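**Subject:** Re: [teleop-users] towel task: tape, resets, and throwing out bad demos
**From:** Thirumalai Pinto
**To:** teleop-users
**Date:** August 2018

Valentyna,

Answers inline where I can, and then some notes on the towel task as we run it. I trimmed your message to the parts I'm replying to.

> Valentyna Hutsuliak wrote:
>
> We have started on the folding task here at Pernmont and our demos are all over the place. Three of us take turns on the leader arms and each person folds in a different way. One picks up both corners on the left and carries them over. One pinches the middle of the short edge and drags. One does a corner at a time with the same arm and barely uses the other one. When we train on everything together the arms go to the towel, hover, and close on air.
>
> My questions:
>
> 1. Do you tell people how to fold, or let them do what feels natural?
>
> 2. Do you mark the towel? We have been using a plain one and the policy seems to have no idea where the edge is.
>
> 3. How do you handle the ones that go wrong halfway?

On 1: we tell them. We did let people do what felt natural in May, and we got the same hovering you describe. If half the demos go left at a certain point and half go right, the policy splits the difference and goes nowhere. So there's a written procedure taped to the wall next to the leader arms, and everybody follows it, including me. Left arm takes the left side, right arm stays on the right side. Wait for the cloth to stop moving before you go back in. Let go from low down, then raise the arm straight up.

It's dull to do and people complain about it. You can loosen it later, after one version works. Symonenko's group did it in that order and I'd copy them if I were starting over.

On 2: tape. Black tape on a light towel, on the short sides. It shows up well against the cloth and it gives the person driving something to aim at, which I think matters as much as what it does for the policy. With a plain terry towel I can't tell on the monitor if I'm over the edge or a finger's width inside it. With the tape I can.

Fold the strips over the edge so that they stick to both faces. Strips on one face only came off for us. Press them down again at the start of every session.

Our table, with the towel flat and with the left part turned over:
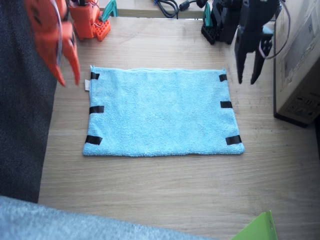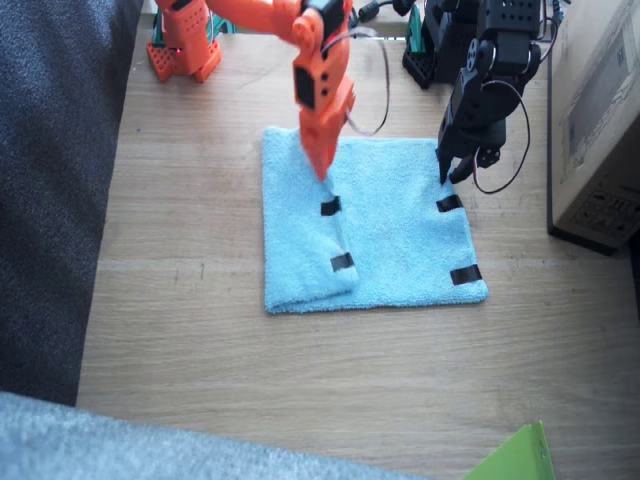

Does the towel have to start in the same spot every time?

It should start in different spots, but within limits you choose ahead of time. We keep it inside an area that both grippers can reach without stretching, and we turn it a little one way or the other between demos. If it always starts in the same place you'll get a policy that plays back one path and misses when the towel is shifted. If it starts anywhere at all you'll need far more demos than you want to record. Write down the limits so the person doing the resets and the person testing the policy are using the same ones. We skipped that at first and spent a week thinking our policy was worse than it was.

On 3: it depends on what went wrong.

- If the gripper misses, and the driver goes back and gets it, keep it. Those are useful. The policy will miss too, and it needs to have seen what to do next.
- If the driver stops to talk, or rests with the arms in the air, throw it out. Long pauses teach it to pause. I think a good part of your hovering may come from this.
- If the towel slides off or gets dragged far out of place, throw it out.
- If someone reaches in with a hand, throw it out, even when it was only to flatten a corner.

Mark the bad ones right away. We have a foot pedal for this now, but a key on the keyboard did the job for a long time. Don't plan on going back through them at the end of the day. We tried that and it didn't get done.

On numbers, since you asked me off-list. We had 100 demos in the first set that trained into anything worth watching, all from 2 drivers, all with the same procedure. Before that we had a pile of mixed ones from everybody and it did worse. The Zidura people have 2,000 for their version, but theirs has several towels in different colors and they want it to work on all of them. For one towel on one table I wouldn't go near that. Record 100 clean ones, train, see where it fails, and record more of the part that fails.

A few other things that cost us time:

Clamp the bases. If a base shifts during the day, the morning demos and the afternoon demos no longer agree. Check the clamps before you record, and put a pencil line on the table at the corner of each base so you can tell if it has moved.

Watch the cables. Move each arm through its whole range by hand with the power off and see where the cable goes. One of ours used to catch on the far side of a joint and pull the wrist a few degrees. It looked like bad calibration and I recalibrated it more than once before I found it.

Swap drivers before they get tired. Tired people squeeze harder and let go later. You can see it in the gripper traces.

Daylight changes the picture a lot on a light table. Record at different hours so it's spread through the set. We had a batch taken entirely in the morning and the policy from it was poor by late afternoon.

Have the driver look at the monitor and keep their eyes off the real table. If the cameras can't see the corner, the policy can't either, and a person looking at the table will do things that make no sense from the recording. We hung a sheet of cardboard between the leader side and the towel for this. It's ugly but it works, and it showed us that one camera was mounted too low.

I haven't tried the second fold with this setup yet. The cloth gets thick and the fingers tend to take only the top layer. If anyone from Clisterberg is still reading the list, I'd like to know what you use on the fingertips.

Valentyna, if you can put up a few of your demos, one from each driver, I'll look at them this week. Joint traces and one camera are enough.

Thirumalai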